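# Skyrme table task — working meeting

Monday, October 21, 2024, in the back room at Sarnenport. Five present, one on the phone from Tomness for the first half.

## 1. Last time's actions

All closed except the labels for the storage drives, carried over again. The spare finger pads have come and are in the second drawer.

## 2. Where the collection stands

We now have 3369 demonstrations by hand for the Skyrme task, of which 3175 passed the check. That is a lovely number and well past what we hoped to have before December! The rest mostly failed on tracking: the demonstrator turned too quickly and the position was lost for part of the run. Those stay in the archive but don't go to training.

The remote-control set is smaller, at 880. It is slower work, but the Tomness end reported that the delay on the line is much better since the router was changed, and two people there can now do a full run without stopping to re-grip.

Agreed that the two sets stay in separate folders until the Flarnex loader can read both.

## 3. Crockery and rack

Long and cheerful item. The spoons are the part everybody wanted to talk about. They are glossy and they stand behind black wires, so the demonstrator has to choose an approach early and stick to it. We looked at views from the gripper camera, one with the green bowl and striped runner to the left, the other closer in on the rack.
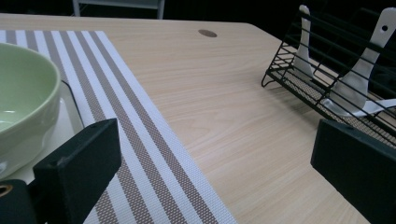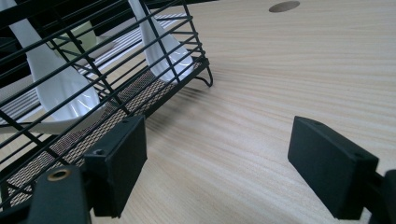
**Minutes taken by:** the demonstrations lead, Skyrme table task

Points made on the rack:

- Both views have two white spoons in the rack, and in both the fingers are apart with open table between them. Good starting position, and we'd like more people to begin like this — wide and unhurried.
- The spoons lean differently, and one is larger than the other. The meeting was keen to keep that variety. No straightening them up between runs.
- Shine on the glaze was raised again. One view was felt to be harder than the other for picking out the edge of a spoon behind the wires. No change to the lamps for now; we'll see what the model makes of it first.
- Lifting a spoon by the handle is the agreed method. Reaching in for the bowl of the spoon is allowed only in the runs marked "recovery".

There was a suggestion to swap the wire rack for a plain one. Turned down by four to one, with real feeling. The wires are the interesting bit.

## 4. How we show the task

We watched three of the newer demonstrators' runs back to back and they were a pleasure. Smooth approach, a short pause before closing, a clear lift. The pause seems to matter a great deal: in the small trial on the Flarnex arm, the policy trained on runs with a pause got hold of the handle far more often than the one trained without.

Agreed wording for the instruction sheet:

1. Start with the fingers open and the rack in view.
2. Move in at an even speed.
3. Stop briefly before closing.
4. Lift clear of the top wires before turning.
5. If you miss, open fully and try again. Keep recording.

Number five got the most discussion. Some of us had been throwing misses away, which is a shame — a good second try is worth having. From now on they are kept and tagged.

## 5. Recovery runs

There are 177 tagged so far, nearly all from one afternoon. More wanted, from more hands. Tomness will try a batch by remote control as well, to see whether people recover in the same way when they are working through a screen. Very curious about this one.

## 6. Any other business

The foot pedal for marking the start of a run sticks. To be cleaned, or replaced if that doesn't help.

A visitor day was proposed. Warm support, no date.

## Actions

- Update the instruction sheet and pin it by the table — demonstrations lead
- Tag kept misses from last week — checking team
- First remote recovery batch — Tomness
- Loader test with both sets — Flarnex software side
- Drive labels — whoever took it last time, please

Next meeting in a fortnight, same room.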